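Surface Pattern and Wallcoverings
Unit 8: Repeat, Scale and Matching
Instructor: Karabo Shabalala
Handout revised 31 October 2024

Read this before the layout exercise. Unit 7 (color separations and screen order) is assumed.

8.1 Terms

Motif: the smallest drawn element that a viewer would name as one thing, such as a flower, a leaf or a knot.

Repeat unit: the smallest area of design that, when copied by translation alone, produces the whole surface. A repeat unit may hold one motif or many. Students often confuse the two on the May exam.

Vertical repeat: the distance between a point in the design and the next identical point directly below it on the same strip. This value is printed on the roll label.

Match: the relation between the left edge of one strip and the right edge of its neighbor. Three kinds are in common use.

Random match. Any strip can hang beside any other. Vertical stripes and most plain textures fall here.

Straight match. The same part of the design falls at the same height on every strip. Waste per strip is at most one vertical repeat.

Drop match. The design shifts down between neighboring strips. In a half drop the shift is half the vertical repeat, so every second strip is the same at the ceiling line.

8.2 Ground structures

Most figured papers have a ground and a figure. The ground carries color and often a light linear structure: a trellis, a grid, a hatch. The figure sits on top.

A linear ground has two effects on layout. It hides small gaps in the distribution of motifs, because the lines keep the open areas active. It also makes errors in hanging easier to find. A line that crosses a seam shows a vertical error at once, while a scattered motif that stops short of the edge shows nothing. Designers who use a grid ground should expect complaints from installers and should allow for this in the tolerance given on the spec sheet.

Lines set on a diagonal are harder to hang than horizontal lines. On a 45 degree line, a horizontal error at the seam and a vertical error of the same size produce the same visible step, and the installer cannot tell from the step alone which one to correct.

8.3 Scattered figures and mixed scale

A scattered layout (also called a tossed layout) places motifs with no visible rows. True random placement gives clumps and holes. The working method is to place the largest motifs first, test the repeat on all four sides, then fill with middle sizes, then with the smallest.

Check for tracking. Tracking is the appearance of an unplanned line across several repeats, caused by motifs of similar weight at similar heights. It cannot be seen in a single repeat unit. Tile the design at least 3 by 3 and look at it from across the room, or reduce it on screen.

An accent color makes tracking worse. If one motif in the unit is printed in a strong second color, the eye will join each instance to the next and read the repeat directly. Two remedies: use the accent on motifs of different size within the same unit, or lengthen the vertical repeat.

8.4 Offset shadow

A shadow shape printed behind a petal and shifted to one side gives weight to a flat figure. It needs one extra screen and no tonal work. The Jemwood and Manninen sample books in the print room both contain papers of this type. The shift should be larger than the register error of the press, or the shadow will read as a misprint.

Large and small flowers, white and yellow over black, on a blue ground with white lines:
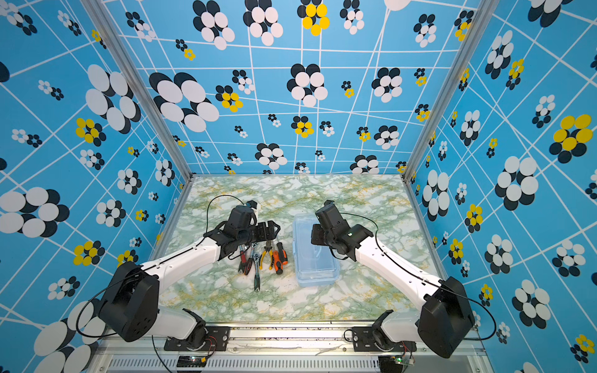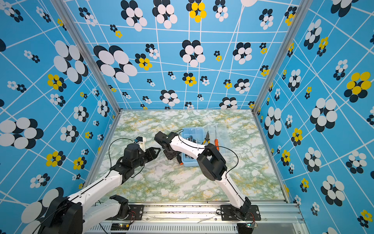

8.5 Estimating strips

For straight match, round the wall height up to a whole number of vertical repeats, then add the trim allowance. Divide the roll length by this figure and drop the remainder. The result is the number of usable strips per roll.

Worked case. The Mondonville stair hall uses the Flarnedis trellis paper with a vertical repeat of 80 cm. Wall height is 250 cm. Rounding up gives four repeats, or 320 cm. Trim is 10 cm, so each strip takes 330 cm. A roll of 1,005 cm yields 3 strips with 15 cm left over. If the wall were 238 cm high, three repeats would cover it: 240 cm, plus trim, for a strip of 250 cm and four strips per roll. A difference of 12 cm in height changes the yield by one strip in every roll.

For a half drop, work from two rolls in alternation. Cut odd strips from the first and even strips from the second. Cutting both from one roll can waste an extra half repeat at each change.

Exercise: redo the stair hall estimate for a half drop paper with the same vertical repeat. Show the cutting order. Bring the tiled printout from 8.3 to the same session.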